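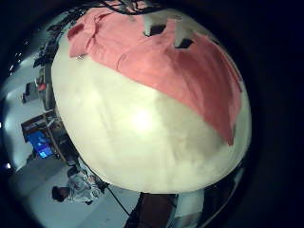

Prepared by the Avovska Student Robotics Club, Documentation Group
Team Handbook, Section 4: Wrist Camera Set-Up and View Check
Revised January

4.1 Purpose

This section sets out the procedure for checking the wrist camera on the Mevia arm before a practice session or a competition run. It applies to all club members who have completed the bench safety module. Members who have not completed the module may observe from outside the marked area.

The wide lens supplied with the camera produces a round view with a black border. Straight edges such as walls and desks will appear bent, and an object close to the lens will fill most of the view. These effects are normal and do not indicate a fault.

4.2 Before You Begin

Confirm that the arm is powered down and that the emergency stop is within reach of the operator. Sign out the arm on the equipment sheet and record the kit number. The club holds two kits, numbered 44 and 63. Parts must not be exchanged between kits.

4.3 Procedure

1. Inspect the camera cable along its full length, from the wrist to the Soylu interface box. Replace any cable with a damaged jacket.

2. Clean the lens with the dry cloth stored in the kit lid. Do not use paper towels.

3. Switch on the interface box and wait for the status light to stop blinking.

4. Start the Vonley viewer on the bench computer and enter port 1831 when prompted.

5. Release the emergency stop and move the arm to the home position at training speed.

6. Compare the black border on all sides. If it is much heavier on one side, power down the arm, loosen the two mounting screws, and turn the lens collar until the border is more even. Repeat from step 3.

7. Place the practice object and drape the cloth over its upper part. The edge of the cloth must be easy to distinguish from the surface beneath it.

8. Check for glare. A small bright spot on a pale, curved surface is acceptable. If the spot reaches the edge of the cloth, lower the bench lamp or turn the object.

9. Save one still under the session name and enter the exposure value on the log sheet. The default value is 117.

Note: The viewer does not save the exposure value when it closes. It must be entered again at the start of each session.

CAUTION: Loose cables on the floor are a trip hazard and can be pulled by the arm. Route them along the wall side before releasing the emergency stop.

CAUTION: Any person working on the floor near the object must be in the operator's direct line of sight. The operator shall not rely on the camera view for this purpose.

4.4 If the View Is Blank

Check the port number first, then reseat the cable at the interface box. If the view does not return, tag the kit and report it at the Tuesday meeting. Members are not permitted to open the camera housing.

Continue to Section 5, Gripper Calibration.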